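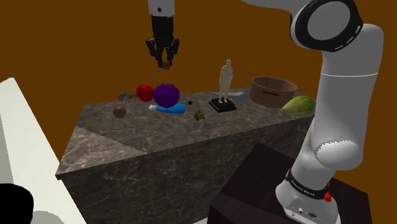
Do I really need a written rule for a crowded table if the arm is only picking up fruit? That came in through the question form in September, and I've had it in one shape or another ever since I started selling these packs, so it can go at the top of the page.

Yes, I think you do! Fruit is the easy bit. Most of the trouble on a mixed table comes from whatever happens to be standing next to the fruit, and from whoever set it out having a different idea of "enough room" from the person who wrote the pick. With a statue on a plinth in the middle, a wrench lying flat at one end and a bucket at the back, you've got three quite different problems before anyone has touched the apple.

Flultutard Bench Rules Pack
Made by Flenmont
Available in 2 editions: Bench and Classroom

What it is

The Flultutard is a set of working rules for small robot arms that pick things up off tables. I wrote the first version for my own bench, on the backs of old delivery notes, and people kept borrowing it and not bringing it back (you know who you are). It's now a proper set of cards in a tin, with a setup sheet, a log book and a wall poster. There's no software and nothing to plug in.

It doesn't replace your risk assessment, and it doesn't replace the manual that came with your arm. If one of my cards disagrees with your manual, the manual wins, and please write and tell me so I can fix the card. The published safety standards deal with the robot and the installation as a whole. My cards deal with the ordinary stuff in between, like who moves the tray, how high you carry, and what you do when something rolls.

What's in the tin

21 rule cards, wipe-clean, rounded corners
Setup sheet for drawing your table from above
Log book, ruled for both simulated and real runs
Wall poster with the stopping rules only
Grease pencil (black)

The cards are sorted into seven groups: layout, travel height, grip, letting go, stopping, people, and records. Each has the rule on the front in big type and the reasoning on the back in small type. I went back and forth over whether to print the reasoning at all, but people argue with a bare rule and then ignore it, so it stayed.

A few of the cards, so you can see the style

Card 2, Layout. Draw the table before you fill it. Mark where each thing goes and which way it points. If it has moved by the time you run, redraw it or put it back.

Card 5, Travel height. Find the tallest thing on the table and set your carrying height from that, plus the full depth of whatever is in the fingers. In my picture that's the cream statue on the black base, and everything else gets the benefit. Don't work it out from the thing you're picking up. I did that for years and it's a rotten habit.

Card 8, Travel height. Lift straight up, go across, come straight down. Clever diagonal moves are for when the straight ones have passed, and they get their own line in the log.

Card 11, Grip. Round things go on the list of rollers. An apple, a ball, a bottle on its side, anything of that sort. Say on the setup sheet which way each one would roll and what it would meet on the way.

Card 12, Grip. Don't reuse a grip setting because two things are the same colour or about the same size. A cabbage and a ball need their own entries.

Card 16, Stopping. Everyone in the room can point to the stop before the first move. If one person can't, you're not ready. Stopping a run never needs an excuse afterwards.

Card 19, People. Hands go on the table only when the arm has been put in its safe state, the way your own manual says to do it. "It's finished, I think" isn't a safe state!

Simulated runs

Quite a lot of you work in simulation first, and I'm all for it. The cards are written to be followed there in exactly the same way, tedious as that sounds. You draw the table, you name the tallest thing, you write down the rollers. It's tempting to skip all that when the worst that can happen is pressing reset, but then the first real run is also the first time you've thought about any of it.

The log book has a column for which kind of run it was. Please use it. A pile of good simulated runs is lovely to have, and it tells you nothing about how slippery your actual bottle is. I've got a line about this on the back of Card 21 and I'm told it sounds cross. It probably is.

Bench or Classroom?

The Bench edition is for one arm and a couple of people who know it well. The Classroom edition has the same cards in larger type, a second poster, and a set of slips for handing over between groups. I'd go for Classroom if more than one lot of people uses the table in a day, even if you're nowhere near a school. The Luvell workshop runs on it and they're all grown-ups.

If you have the older Witkowska folder, the numbering changed when we moved to the tin, so don't mix the two. The travel height rules are stricter now, and the old folder let you set the height from the object being carried (see above, rotten habit). Send me a photo of your folder and I'll send you the renumbering sheet free.

Questions I get a lot

Does it work with any arm? It's written for a table-mounted or pedestal-mounted arm with a two-finger gripper. Suction people can use most of it, but you'll want to skip the grip group and write your own.

Can I copy the cards? For your own wall, yes. For selling on, no thank you.

Will it get me through an inspection? I can't promise that and I'd be wary of anybody who did. What you will have is a drawing of the table and a log for every run, in the same handwriting as the people doing the work.

Is there a version with fewer cards? There was. Flenmont printed 3000 of the short set, and what I mostly got back was messages asking for the missing ones, so we stopped making it.

Replacements

Single cards, log books and grease pencils can all be bought separately. Lost tins too, although you'd be surprised how well the cards live in a sandwich box. Orders placed before noon go out the same afternoon, and if you need the poster rolled instead of folded, put a note in the delivery box at checkout.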